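Two hands and one dishwasher

For most of February I have been comparing two ways to hold a cup. When I say this to my family, they look at me with pity. But I promised to write down my notes before I forget them, so here they are, in no special order of importance.

The first hand is the Vosley, with several fingers and something like a thumb. The second is the Hender, a simple gripper that closes from two sides. Both go to the end of the same type of arm, and both are driven by the same controller program, Simuseo, which I have used since my student time. I like Simuseo but I don't love it. Its menus were translated by somebody in a hurry, and I am a person who should be kind about this.

The task is loading a dishwasher. I chose it with Ramil Pascual, who wrote the part of the code that decides where to put the fingers. We wanted a task with different shapes, a narrow place to reach into, and a wire rack, because a wire rack is unforgiving. If you come two fingers too low, the object touches the metal and turns in the hand. On a flat table you would never learn this about your gripper.

We planned 300 attempts for each hand. With the Vosley I did all 300. With the Hender I stopped at 97, and I will explain why further down.

Let me start with the Vosley. What I like is how it goes around a cup. The fingers don't have to be very exact, they close until they feel resistance, and the cup stays upright even when the arm makes one of its small nervous stops. What I don't like is the size of it. When you go down between the wires, you carry all these knuckles with you, and the release needs more free space than the grasp. Many times I had a beautiful grasp and then no room to open the hand.

The thumb also needs calibration more often than the manual says. I now do it each morning before coffee, so that I can't forget it.

The Hender is the opposite. It is slim, it gets in and out of the rack easily, and when it lets go, it lets go. But with round things it has only two lines of contact, and a smooth cup can roll between them. I tried it with more force, and then I was afraid for the cup. Finally I put thin rubber strips on the inside, which I had bought for a kitchen drawer, and this helped more than any setting in the software. 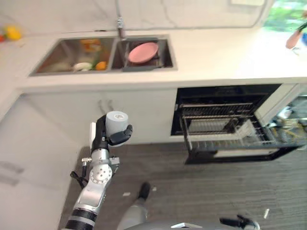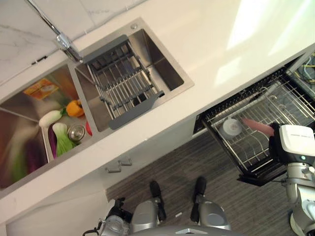
The gray cup is in the first picture, a pink cylindrical object in the second. In both, the dishwasher is open with the rack pulled out.

Now, about the 97. The log of the Hender began to show finger positions that jumped by a few millimeters between one reading and the next. I suspected the rubber strips, then the cable, then myself. Consolacion Lacson looked at my settings file and found that the sampling rate was still at 1,000, the value I use for the Vosley, and the Hender doesn't like to be asked so often. It answers with an old value and then catches up. I lowered the rate and the jumps were gone, but the earlier runs can't be compared in a fair way, so I threw them out and will begin again from zero.

This was painful – 97 runs is a lot of bending down to pick up cups.

A word about the cameras. The view from the head is good for finding the rack, and less good for the last centimeters, where the hand covers exactly the thing you want to see. With the Vosley it covers more, of course. Ramil wants a small camera on the wrist. I would first like to try tilting the head further down, which costs nothing. We did not agree yet.

Some people asked me by mail about the Bañez hand, the one with soft fingertips. I have held it once at a workshop and it felt very nice, but I have not tested it on any arm and I don't want to give an opinion.

If you must choose today and your objects are mostly cups and bowls, I would say Vosley, with patience for the release. For plates standing in a rack I expect the Hender to be better, but I have not measured this properly, so please don't quote me.

Next I will repeat the Hender series with the corrected rate, and I will put the settings files for both hands in the downloads section. If you use Simuseo with a different arm, check the sampling rate line before you start. It is at the bottom of the second tab, under a heading that says "Other matters".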